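# Unit 3: Building the arm on a base, and the first simulation

Course: Home Robotics, Kudo shared workshop
Please read before the practical part and bring your notebook.

## 3.1 What we want to reach

At the end of this unit your arm should stand firmly on its base and move to a wooden workpiece without pushing it away. We do not lift anything yet. Lifting is in Unit 4.

## 3.2 The base

In the workshop we use a long piece of wood as base. At home you can use another material, but it must be stiff. Please check these points:

- The base does not rock on the floor.
- The first joint is screwed to the wood and also clamped during the first hour of work.
- The cable has a free loop at the elbow. If it is too tight, the elbow motor will stop before its limit.

Cakidar controller boards come with the speed limit set to 2,000 steps per second. For all exercises we set it to 1,000. Write this value on the first page of your notebook, so that you can find it again after a reset.

## 3.3 The pose before contact

I call this pose "the bridge". The lower link goes up, the elbow is the highest point, and the forearm goes out to the side with the wrist near the workpiece. In our file the shoulder angle is 54 degrees and the elbow angle is 62 degrees. Your numbers can be different if your links have another length.

Always test the bridge in the simulator first. Project files are in the folder "Zerkside". 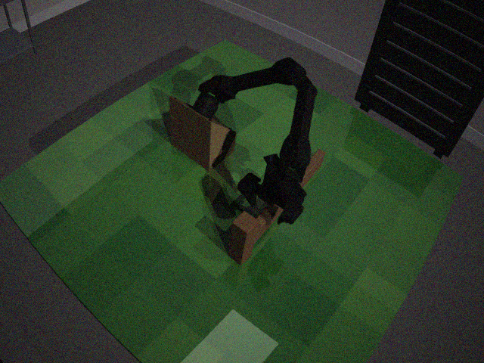 *Skalusau, April*

The arm is in the bridge pose, and the short part below the wrist goes down behind the top edge of the wooden block. From this side we cannot judge the distance between them. Turn the view before you decide that the position is good, and compare also the shadows on the rug.

## 3.4 Exercise

1. Load the pose and look at it from three sides.
2. Change only the elbow, in small steps, and note each value.
3. Save the best pose under your own name.

Open point for next time: how much friction we should give to the rug.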